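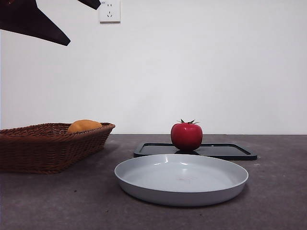
Peston community orchard and wildlife garden
Site safety check, summer round
Thursday, July 12, 2018

Walked top gate to bottom boundary, then the shed. Ground hard, long grass very dry. OK = fine. ACT = needs doing. WATCH = look again next round.

GATES AND PATHS

Top gate, latch and hinges: OK. Bit stiff.
Bottom gate: ACT. Post rocking at the base, gate drags. Tie back open during sessions until reset. Don't let children swing on it.
Main path: WATCH. Woodchip worn through by the compost bays, roots showing. Top up before the school visit.
Steps to the pond: ACT. Second tread loose, one screw gone. Taped off for now.
Signs: OK, except the Rundeler Lane one which is facing the hedge again.

TREES

Old apples, top row: tree 23 has a split limb over the path. ACT, urgent. Rope round it and people kept out till the tree surgeon has been. Not a job for us with a bow saw.
Old apples, rest of row: OK. Usual deadwood, none of it over seating. Leave it for the beetles.
Young pears: 2 ties too tight and rubbing. Loosened both today. Stakes sound.
Plums: heavy crop, branches well down. WATCH. Prop before they go. Wasps starting on the windfalls, pick up weekly please.
Mulberry: OK
Rabbit guards: 5 missing or chewed, all along the Gameck side. ACT, order more. Old ones are in the hedge bottom, sharp edges, wear gloves getting them out.

POND

Fence: OK
Mesh over deep end: WATCH. Sagging in the middle, pegs lifting in the dry soil.
Water level: low. Leave it, no tap water.
Throw line: present, bag mouldy. Replace bag.

SHED AND TOOLS

Ladders: 2 tripod ladders checked. One OK. Other has a foot pad missing, labelled DO NOT USE and chained up. Somebody had taken the last label off. Please dont.
Loppers, saws: blades OK, saw covers not being put back on.
Scythe: hung too low. Moved up to the top hooks.
Fuel: none stored. Keep it that way.
First aid box: ACT. Eyewash out of date, plasters nearly gone. No tick remover at all, need one, long grass everywhere.
Accident book: there, pen wasn't.
Extinguisher: in date, pin in, but had sacks piled in front. Cleared.

FIRE

No barbecues or bonfires until we've had proper rain. Notice up on both gates. Brash heap too close to the fence, ACT, shift it towards the middle of the clearing. No smoking in the long grass, found ends by the bench.

FROM LAST TIME

Wobbly bench: fixed, good job.
Bramble over Kılıçarslan boundary: cut back our side, growing again allready. Ask before going over the wall.
Giant hogweed query by the ditch: checked, ordinary hogweed. Still wear sleeves.
Hand wash: still no soap. Third time of asking.

ORDER OF WORK

Split limb first. Then step, bottom gate post, first aid bits. Guards can wait a little but not till winter. Full tree check in November once leaves are off, bring the long pole and last year's plan.

Didn't get to the beehives, too hot and no suit. Still to do.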